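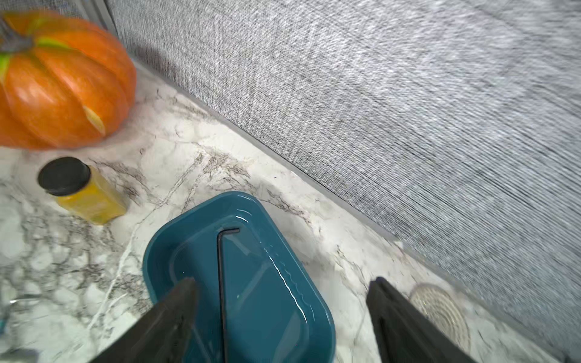 Tahmineh reckons the fingers are too long for hex keys and I should cut them down before I touch any more code. Ehsan wants rubber on the tips first. Noted, both! Leaving them alone for now, I'd rather change one thing at a time.

February 5, 2025

Two-arm bench, key sorting. Job is still: pick a key off the marble, drop it in the teal dish, go back for the next. Raised the approach height by 3 mm last night and the left arm feels so much calmer for it (the old path made me wince every time).
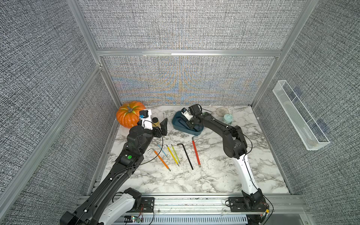

Ran 20 picks per arm after that. Right arm is lovely on the long keys. The short light-blue one is still a pig, the fingers close over it and come up with nothing, so that's the next thing to fix.

Wrist camera exposure is too high, glare on the glaze. Try 32 in the config and see.

To do:
refit cable ties on left link
ask Nazanin for the Brandthorpe screws back
log run 574 properly, I only scribbled it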